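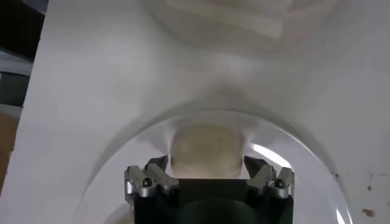
Wrist camera gets lost when I teach a task with a clear bowl

Posted by Radek Machala

I'm teaching our arm by remote control, just me with a hand controller and the wrist view on a monitor. The task is getting the gripper onto a pale beige thing that's behind clear plastic or glass (we've used both), all on a white table. I've got 55 demos so far and I'm bad at it! I can see the fingertips fine, but I can't judge how far I am from the rim, so I creep, stop, creep again. The trained policy now creeps and stops too. Do I keep recording until I'm at 400, or throw these out and start over?

Ľubomír Štefanec

Don't go to 400 with those. It copies your hesitation, pauses and all. I had the same trouble at Flindport with clear lids, and what helped was practicing with the recorder off until I could do the whole reach in one go — took me most of a Thursday. Then I recorded 45 clean ones and they beat the big messy set easily. Also put something darker under the work if you're allowed to. White on white with a see-through edge is hard on you, never mind the robot. And look for the glare: if there's a bright streak on the curve, move your lamp until it shrinks.

Jarmo Toivonen

get a second camera from the side

Ewan Drummond

Agree with the side camera, but record from it as well, don't only watch it yourself. If you steer by a view the policy never gets, it has nothing to learn that part from (I lost a good chunk of October to this one). I'd keep the smoothest of your 55, maybe roughly a third, and trim the long stops out of the rest before you decide to bin them.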